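Section 5. Setting Up and Stocking the Snack Drawers

By now your Plonberg cabinet should be standing where you want it, level on its feet, with the packing tape off and the little paper tags pulled from the handles. If it isn't, please go back to Section 4 and take your time with it. A cabinet that leans even a little will let its big lower drawer drift open once there is some weight in it, and you will be blaming the runners for something the floor is doing.

This section covers the part most people have been waiting for, the filling of the drawers. We know it looks like something you can do in two minutes with a grocery bag in each hand, and you are very welcome to do it that way. But we have stocked a good many of these for break rooms and family kitchens over the years, and a drawer that gets a bit of thought on the first day stays tidy for a surprisingly long time afterward.

5.1 Before you start

Have the following within reach:

- a soft cloth, slightly damp, and a dry one to follow it
- your snacks, still in their shipping cartons or grocery bags
- a marker and a few strips of masking tape
- the drawer key, if you ordered the Umali lock kit (see Section 7)

Note: Drawer liners are sold separately. They are nice to have if you plan to keep jars or cans, but bags of chips get along perfectly well on the bare drawer floor, and they slide back and forth more easily when you are tidying.

5.2 Cleaning and checking the drawers

1. Open each drawer by its handle, one at a time, and wipe the floor and the inside walls with the damp cloth. There is usually a little dust left over from the factory. It is harmless, but you don't want it on your food packaging.

2. Go over everything again with the dry cloth. Leave the drawers open for 60 minutes so that any moisture in the corners can dry out. This is a good moment to make coffee.

3. Close each drawer slowly, all the way, then open it again all the way. It should travel smoothly and stop gently at the end. If you feel a bump halfway, take the drawer out as shown on the card that came taped to the runner, look for a stray bit of foam, and put it back.

4. Wipe the top of the cabinet last. The glossy finish shows fingerprints, there is no getting around it, and a dry cloth passed over it at the end of the day will keep it looking new. Please don't use scouring powder or the rough side of a sponge.

Caution: Open only one fully loaded drawer at a time. The cabinet must be fastened to the wall with the bracket supplied (Section 3) before you put anything in it at all, and this goes double for homes with small children, who see an open drawer as a step.

5.3 Deciding what goes where

Before you tear open a single carton, stand in front of the cabinet for a moment and think about who will be using it. The small upper drawers are comfortable to reach for most grown people and are good for little things — tea bags, granola bars, napkins, the sugar packets that otherwise end up all over the counter. The large lower drawer is deeper and is the natural home for anything that comes in a tall bag.

We suggest giving each drawer one kind of thing. Salty in one, sweet in another, drinks supplies in a third. People learn it in a few days and stop opening every drawer to look for the pretzels. If you share the cabinet with someone who has a food allergy, set aside one drawer for their things alone, label it on the front edge with your masking tape, and ask everybody to respect it.

Try not to put too many different snacks in a single drawer. Two kinds side by side is a lovely arrangement for the large one. You can get more in there if you're determined, but the rows get narrow, the bags begin to lean on each other sideways, and before long somebody is digging. Digging is how chips get crushed.

Caution: Do not keep open bags in the drawers, even folded over and clipped. Crumbs find their way into the runners, and crumbs bring ants. A lidded tin on the counter is a much better place for a bag that has been started.

5.4 Filling the large lower drawer

1. Pull the drawer fully open toward you. Please do pull it all the way, even if it seems to be in your way, as it is very hard to fill the back properly through a half-open front.

2. Sort your bags on the counter first. Put like with like, and within each kind put the bags with the earliest dates to one side. Those are the ones that will go in front.

3. Take the first kind and stand the bags up, faces toward you, starting at the back of the drawer and working forward. Let each bag overlap the one behind it a little, the way you would file folders, so that the tops of the rear bags still show over the ones in front.

4. Do the same with the second kind in its own column. Leave a narrow gap between the two, a finger's width or so. It doesn't look like much, but it lets a hand get down between the columns to lift a bag out without dragging its neighbors along.

5. Leave some empty space at one side as well. You will be glad of it when the next delivery is a slightly different size, or when someone comes home from the store with a thing that wasn't on the list.

6. Check that no bag stands higher than the drawer's front panel. If one does, tip it back slightly or lay it down. A bag that catches on the frame above will stop the drawer from closing, and pushing harder only bursts it.

7. Close the drawer with the flat of your hand on the middle of the front panel, slowly the first time, and listen. A soft rustle is fine. If you hear crackling, open up and see who is being squashed.

Laid out like this, with the green dang bags in the left column and the blue KETTLE potato chips (sea salt and vinegar, in the front bag) in the right, the drawer can be read from above without moving a thing:
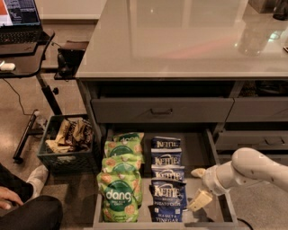

Clifford Carrier wrote to us that he had always put the newest bags in front, on the grounds that they were the ones he had in his hands, and that he found a bag of chips at the very back of his drawer that had gone stale before anyone got to it. He now fills from the back as in step 3, and he adds that he turns the oldest bag around backward, so that the plain side faces out and the family knows to eat that one first.

We like this very much and have started doing it in our own kitchen. If you would like to try it, be sure to tell the rest of the household, or somebody will kindly turn the bag around again for you.

5.5 Topping up

1. When a column gets down to its last 2 bags, lift them out and set them on top of the cabinet.

2. Give the empty part of the drawer floor a quick wipe. It takes a moment and saves you a proper cleaning later.

3. Stand the new bags in the back, then return the older ones to the front.

4. Write what you're low on somewhere you will see it. Many of our customers keep a strip of masking tape on the inside of the drawer's side wall for this and peel it off before shopping.

Note: It is better to top up a little and often than to let the drawer run bare and then cram in a whole carton. Bags hold a good deal of air, and they need room for it. If you live at a high altitude you will find they puff up even more, so allow for fewer bags to a column.

5.6 If something isn't right

The drawer won't close the last inch. Most often a bag has slipped over the back wall and is sitting behind the drawer. Take the drawer out, rescue the bag, and stand the rear row a little farther forward this time.

The bags fall over when the drawer is opened. Either the column is too short to hold itself up, or the drawer is being opened with some enthusiasm. For a short column, the Brustent divider (order number 279) clips to the side walls and can be moved forward as the bags are eaten. For the enthusiasm we have no part number.

The drawer smells of vinegar, onions or the like. A bag has a pinhole in it somewhere. Press each one gently and the leaky one will go soft under your hand. Wipe the drawer and leave it open overnight.

The front panel is rubbing on its neighbor. Turn to Section 6, where you will find how to adjust the panel with the small screws behind the handle. Empty the drawer before you do this, please — it is much harder to judge the gap with everything still inside.

Plonberg Storage Cabinets | Kulevura Works | Customer Help and Spare Parts | All rights reserved | Back to top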